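How to Keep Your Good Clothes Looking Like You Paid for Them
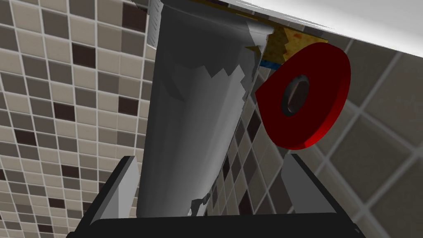
Gray cylinder, with a speckled yellow neighbor.

Somewhere between the red carpet and the laundry room, fashion loses its nerve. The magazines will spend six pages on a hemline and then leave you alone with a silk blouse, a deodorant mark and a care label written in hieroglyphics. What follows is what I do in my own utility room, learned mostly by ruining things.

Deodorant marks on dark fabric

Turn the garment inside out and rub the mark with its own clean hem. Dry on dry. Do not go at it with a wet paper towel, unless you would like a bigger mark with lint in it. A balled-up pair of nylons works too, and gives you something to do with the pair that ran on its first outing.

Pilling

Every sweater pills, including the Womano crewneck I bought because the tag swore it wouldn't. Lay it flat on a table and pull the fabric tight with one hand. A battery shaver is fastest. Mine is a Voltard, it sounds like an angry wasp, and it has eaten exactly one cuff. Keep it moving and stay away from seams, buttons and anything embroidered. A disposable razor will do in a pinch if you have a light touch. If you don't, you will soon own a vest.

Steam or iron?

Steam for anything that drapes, iron for anything with a crease you meant to put there. Hang the dress, hold the bottom of it taut and work from the top down. Let it hang for ten minutes before you wear it, or you'll sit down in the car and undo the whole business.

For ironing silk, use the lowest setting, on the wrong side, with a cotton pillowcase in between. Polyester gets the same treatment, though it has done less to earn it.

Red carpet makeup, regular collar

Foundation on a collar wants dish soap. One drop, rubbed in with a fingertip, left for a quarter of an hour, then rinsed cold from the back of the fabric. Lipstick takes two rounds. Blot the first time, and only then bring in the soap. Check the mark before the dryer, every time. The dryer is where stains go to become permanent residents.

Sequins and beads

Wash by hand if the label allows it, inside out, in cool water, and don't wring. Dry flat on a towel. Never hang a beaded dress. I hung a Dzene cocktail number for one winter and took it out in January as a floor-length gown.

A loose sequin should be knotted off the minute you spot it. They leave in groups.

White sneakers

Laces out, soak them separately. Old toothbrush, a little baking soda and dish soap mixed to a paste, scrub, wipe, and stuff the toes with plain white paper while they dry. Newspaper prints on the lining. My Britleys can still tell you most of a weather forecast.

Shoulder bumps

Fold your knits. If you already have the bumps, dampen them, press them down with your palm and leave the sweater flat overnight. Wire hangers can go back to the dry cleaner, who will be pleased to see them and will give you six more with your next coat.

Filed under: Laundry, Closets, Mending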